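Science for Juniors > Machines > How Things Work

How does a robot hold things?

Jan 16, 2020

Pick up a pencil. You probably used your thumb and one or two fingers, and you didn't have to think about it. A robot has to be given something to pick up with. The part at the end of a robot's arm that does this job is called a gripper.

Grippers come in many shapes. Some have fingers. Some use suction, like the rubber cup that sticks a hook to the bathroom tiles. Some are soft bags that squash around an object. The people who build robots have to choose, and the way to choose is to try them out.

At the Girkstead workshop, Paora Katene tests grippers with everyday jobs. One of them is wiping a whiteboard. It sounds easy, but a robot has to hold the wiper firmly, keep it flat and press just hard enough. If it presses too lightly, the pen marks stay. If it presses too hard, the board slides away.

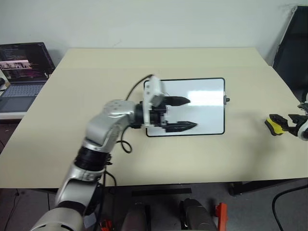
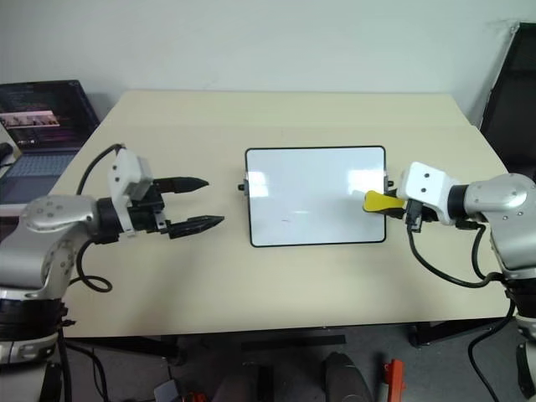
Two-fingered grippers are the sort most often tried first at Girkstead. The fingers move together to squeeze and apart to let go. They can be swapped for longer, shorter, wider or thinner ones. The black fingers on the left arm are pointed, which is a good shape for getting hold of small or thin things. A wide, flat finger touches more of an object, so the object is less likely to twist.

A soft object is a problem of its own. When you squeeze a sponge it changes shape, and the gripper has to keep squeezing until the sponge stops giving way. A wooden block doesn't do this. Paora Katene tries each gripper on both kinds of object, with the same job and the same board each time. That makes it a fair test. If you changed the gripper and the board together, you wouldn't know which one had made the difference.

Each gripper gets 50 tries at a job. The result of every try is written down, including the ones that go wrong. The workshop's notebook now has 2,509 tries in it.

Seeing matters too. Many robots have cameras, and a camera near the gripper can look closely at what the fingers are doing. A camera higher up sees more of the table but less detail. Shiny things are hard for cameras, because a bright reflection can hide what is underneath.

Try it yourself

Hold a dry sponge between two rulers, one in each hand, and try to wipe chalk off a board. Then do it with two wooden spoons. Which is easier? Do the same number of tries with each and write down what happens.

Comments

Bredent Year 4: We did the rulers and the spoons. The spoons were better but the sponge kept turning round.

Oskar's mum: Do the fingers have any feeling in them?

Editor: Some grippers have sensors that measure how hard they are pressing. Many don't.

tilly_p: I used chopsticks and it took ages

More in Machines
What is a motor?
Why do cranes not fall over?
A visit to the Pornberg clock
How a lift knows where to stop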